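Skerner, week three

Sat 8 September

Most of August went on the hand unit and not much else, so this is a catch-up post. Tomos Morris asked for notes before he starts his own set in Ladville, and it seemed easier to put them here where I can find them again.

Skerner is what I call the tidying job. You hold a gripper in your hand, squeeze it to close the fingers, and move small things from a muddle into a box. The recording of your hand goes into Skeltolell, the training code, and later an arm is supposed to do the same thing by itself. I have written about the arm before and will leave it out today.

The target is 1000 good runs. I have 155. A run is one object picked up, carried over and let go. If I drop it I keep the recording but mark it as a miss, and misses go in a separate folder. 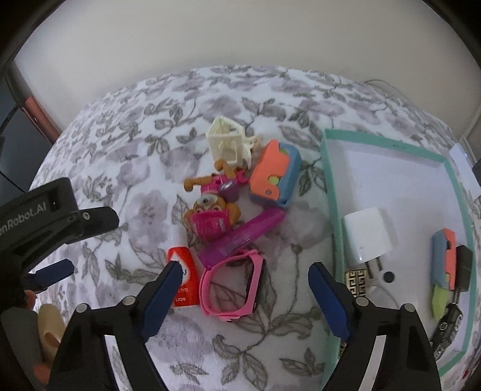 My first sessions were too fast. I was tidying the way I would with my fingers, with a quick snatch and a bit of a throw at the end, and when I played the recordings back the approach was over before you could tell which object I was after. So I slowed down. I now come in from above, stop for a moment with the fingers open, close, lift straight up and only then go sideways. It feels silly for the first ten minutes and then you stop noticing.

The other thing I changed was the muddle. I had been laying things out with gaps between them, which is kind to the person holding the gripper but not much like a real mess. Now I tip them out and leave them as they fall. Things touch, and some are upside down. If two come up together I put both back and start the run again.

Wrists are a problem. I can do 50 runs before mine begins to ache, and the last few in a batch are always worse than the first. Tomos, if you read this, stop at 50 even if you feel fine. 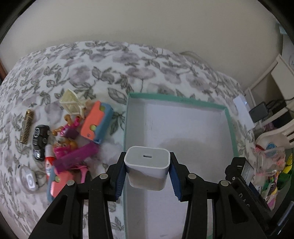
Hard objects with flat sides have given me the fewest misses so far. The pads sit square against them and there is only one sensible way to hold them. A small white power adapter is about as easy as it gets — pinch it by two sides, keep it upright, put it down in the box. Anything with thin legs or a strap is much worse, and soft things I have hardly tried. Of my last batch I marked nine as misses, and most of those were slips on something rounded.

I have also been trying the Aryee method, where you drive the arm from a second set of controls across the room. It is tidier in one way, as the arm only ever records movements it can make. But I was far slower with it, and I kept losing track of how deep the fingers were. For this job I am staying with the hand unit.

Still to do: sort the misses by cause, charge the spare battery, and find out why Skeltolell drops the first second of every recording. I have been waiting a second before moving, and that gets round it for now — but it wants fixing properly before Tomos starts.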